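Plekel Open Shoe Rack, Tall

Black metal frame, wood shelves, no doors, no drawers, no app. The Plekel holds shoes off the floor, and if you have ever crossed a dark hallway at 6 a.m. with a loafer lying in wait, you know what that is worth.

We designed it for people who own a normal number of shoes and for the people who live with the other kind. The shelves are open at the front, so you can see what you have and stop buying it again.
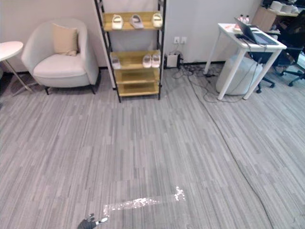

Assembly takes one hex key, which is in the bag taped under the bottom shelf. Please look there before writing to us. There are 11 bolts, and you should leave them all a little loose until the last shelf is in, then tighten from the bottom up. A rack that leans after this has usually been tightened from the top down by someone in a hurry. Loosen, nudge, start over.

Slippers are the rack's best customers. They weigh nothing, they don't shed gravel, and they fit side by side with the toes facing out. Boots are welcome too, on the bottom shelf, once you've knocked the mud off somewhere else. 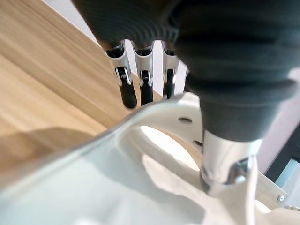 Hand with three fingers and a thumb, silver and black, over a large white curved object.

The small print, in regular size: the wood has an oil finish, so wipe it with a dry cloth and keep the spray cleaner for the bathroom. The feet are fine on carpet. On tile, use the felt pads – they're in the same bag as the hex key.
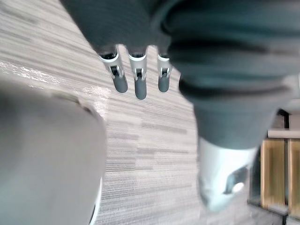 Rosaire Gill wrote in to say that the rack is sturdy and good-looking and has done nothing at all about the pile next to it. The shoes now stop within arm's reach of the shelf, which is closer than they used to get.

We can't fix that, but the Gosix tray might. It's a flat mat for the floor in front of the rack, and it at least gives the pile an address. 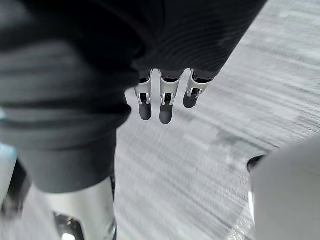
Spare shelves are sold singly and fit every Plekel we've made, including the early ones with the square feet. Order by frame color and allow 48 hours for packing. Returns are accepted unassembled, with all the bolts, please – we do check the bag.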